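The tower clock in Furthorpe runs seven minutes slow by the end of January, and the town sets its lunch by it anyway. The bakery opens when the bell says so. The bus does not wait for the bell, and people miss it.

The clock was built by a firm called Hegde and went up over the grain market, where it had 84 stairs under it and no heat. It still has both. Cold air thickens the oil, and the works drag. In summer the clock gains most of the lost time back, and by the fall fair it is close to right.

Three towns in the valley had clocks from the same shop. Zoltau sold its works for scrap and put in an electric motor. Clomach kept the dial and let the hands stop at twenty past four. Furthorpe still winds by hand, every 19 hours, which means the winding falls at a different time each day and sometimes at three in the morning. The weight on the striking side is 300 pounds.

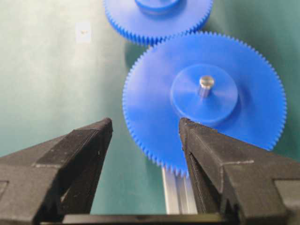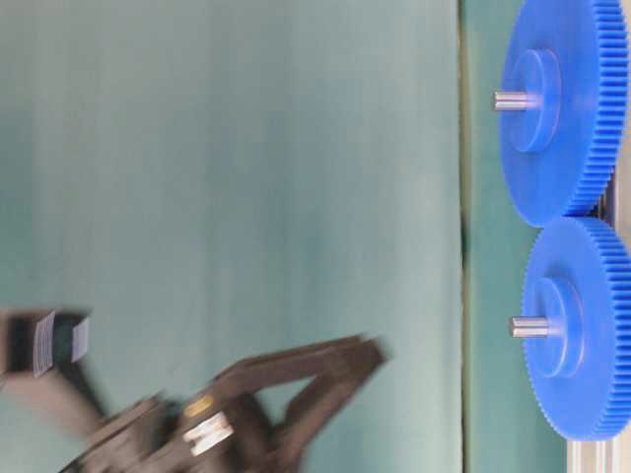
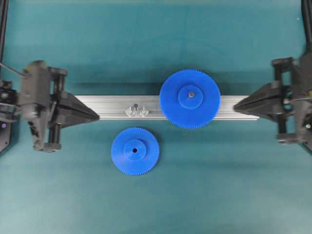
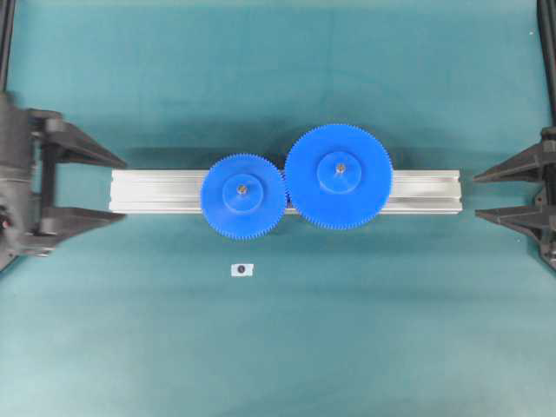
The town has been told more than once that a motor would end the night winding. It would also end the tick, which can be heard in the market hall when the stalls are closed. Inside the case, the works do a simple job. A large wheel turns a small one, tooth against tooth, the way the two blue gears mesh on their metal rail in the last picture, and the small one has to go around faster to keep up. The Furthorpe wheels are brass, and the teeth have worn a little on one side. New ones could be cut - the old drawings are in a drawer at the town hall - but the vote on paying for them has been put off until spring.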